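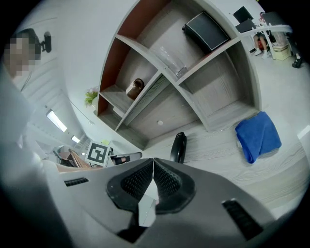
¿Por qué una pinza suelta el objeto si el sensor de fuerza sigue marcando agarre correcto?
Lo más habitual es que el sensor mida el apriete entre los dedos y no el deslizamiento: si las almohadillas se tocan entre sí o rozan con el borde, hay lectura de fuerza aunque la pieza se esté escurriendo.

Foro > Manipulación y pinzas > Averías

marejada_74
Abro hilo porque llevo dos semanas con esto y el soporte de Thygesen me contesta siempre lo mismo. Tarea de colocar y retirar objetos pequeños de una estantería, controlador Titivon, firmware de abril. De 3.874 ciclos, en 256 se cae la pieza y el registro dice "agarre OK". Ni una alarma. Según ellos es "variabilidad normal del objeto". A mí me parece un fallo de seguridad, si el brazo cree que lleva algo y no lo lleva, o lo suelta encima de alguien, ya me diréis.

tuercaloca
Variabilidad normal del objeto, claro. Lo mismo me dijeron con la serie anterior. ¿Qué objetos son los que caen? Si son los lisos no hay misterio.

marejada_74
Casi todos los cilíndricos transparentes y los de acabado brillante. La toalla no se ha caído nunca. Pero también falla con cajas mates, por eso no me trago lo de la superficie.

Attila Vida
Antes de hablar de fallo de seguridad habría que ver el registro completo. 256 caídas sin saber a qué velocidad ni con qué umbral no dicen nada. Yo tengo dos pinzas con almohadilla de malla y reborde de goma y van bien. El reborde se gasta, eso sí, y cuando se gasta apoya antes el canto que la malla.

marejada_74
Velocidad al 40 %, umbral de fábrica. Almohadillas cambiadas a los 2.346 ciclos. Las caídas siguieron igual, así que lo del desgaste también lo dudo.

tuercaloca
@Attila Vida "a mí me va bien" no es un diagnóstico. El manual promete detección de deslizamiento en la página de características y luego en el anexo pone que es "estimada". Estimada a partir de la corriente del motor. O sea, que no detecta nada.

Attila Vida
Detecta menos de lo que dice el folleto, en eso estamos de acuerdo. De ahí a que no detecte nada hay un trecho. Con el umbral de fábrica y un cilindro liso yo tampoco lo esperaría. ¿Has probado a cerrar en vacío y mirar la lectura?

marejada_74
Probado esta tarde. Cierro en vacío y me da "agarre OK" si la punta hace tope. En vacío. He repetido unas 300 veces cambiando la orientación y lo da en casi todas.

tuercaloca
Pues ya está. Eso no es variabilidad del objeto porque no hay objeto.

grisalla
Entro solo para decir que en Wistness tuvimos algo parecido y la solución del fabricante fue subir el umbral. Dejó de dar falsos agarres y empezó a abollar envases. Yo no lo llamaría solución. Acabamos comprobando la apertura de los dedos aparte, con un encoder: si está cerrada del todo, no hay pieza, diga lo que diga la fuerza.

Attila Vida
Lo del encoder es lo correcto y lo tendría que traer de serie. Ojo con las piezas finas, que la apertura casi no cambia y te va a marcar vacío llevándola. Y sigue sin resolver el caso de que la pieza se vaya a medio camino, salvo que leas durante todo el recorrido.

marejada_74
Les he mandado el registro en vacío. Respuesta: que actualice. Ya estoy en la última versión.

tuercaloca
Me sorprendería que lo hubieran abierto. Pide que te escalen la incidencia por escrito y mientras tanto, nadie dentro del alcance del brazo con pieza cargada.

marejada_74
Eso ya lo hacemos, con la zona cortada. Un distribuidor me ofrece cambiar a la pinza de Flustness, que según él "no tiene este problema". ¿Alguien la ha usado con cilindros lisos? Con datos, por favor, que folletos ya tengo.

grisalla
La probé poco tiempo. Mejor goma, mismo cuento con la corriente del motor. No cambiaría sin que te la dejen y le hagas la misma prueba en vacío.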